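From: Honeylyn Pascual
To: Wanildale shared workshop list
Date: 5 July 2018
Subject: Re: Tap-watching for the washing-up arm

> Have you got any further with the tap spotter, or is it still
> going off every time a light comes on? I'd like to try it with
> the Ghanem board if you're happy to share.

Yes, loads further, and please do try it! I moved the whole thing on to the Ghanem board last night and it now gets through 8 pictures a second, up from 2 on the old one. The arm itself is still in bits on bench 2 (the wrist motor wants a new bracket), so for now I'm only working on the seeing side.

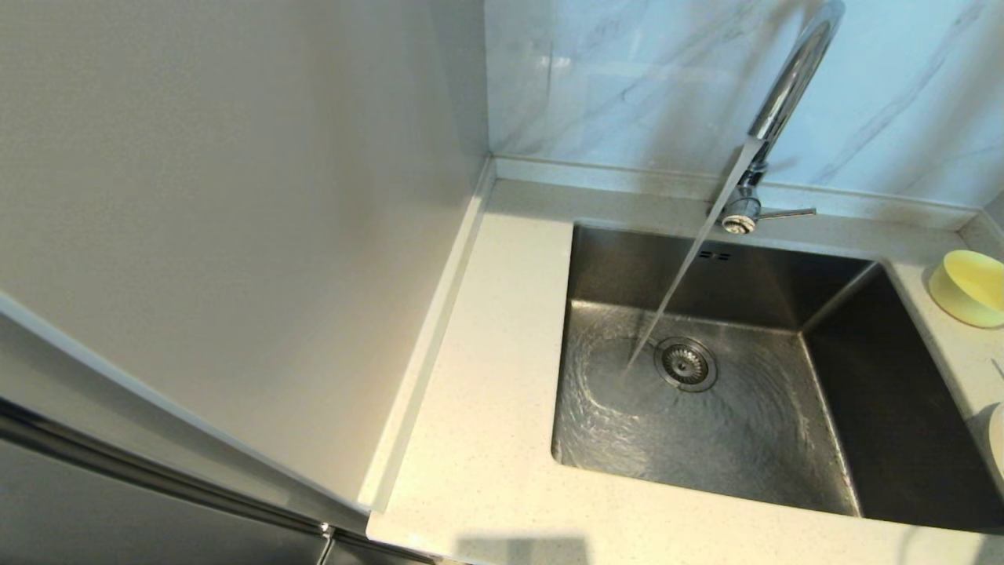 My big headache is telling running water from shine. The code looks for a thin bright line and then checks whether it moves, and I had assumed the line would always drop dead straight under the spout. At this sink it comes down on a slant and lands just left of the drain, so my narrow search box was no use. I've made the box wider and added a second check on the ripples across the bottom of the basin, and I love how much there is to work with down there. Bright streaks on bare steel still fool it now and then.

I've got 100 pictures labelled and would like more, especially of matt or coloured sinks. If anybody can send me 20 or so from home I'll add them to the Mutadham folder.

Has anyone got a spare wrist bracket?

Honeylyn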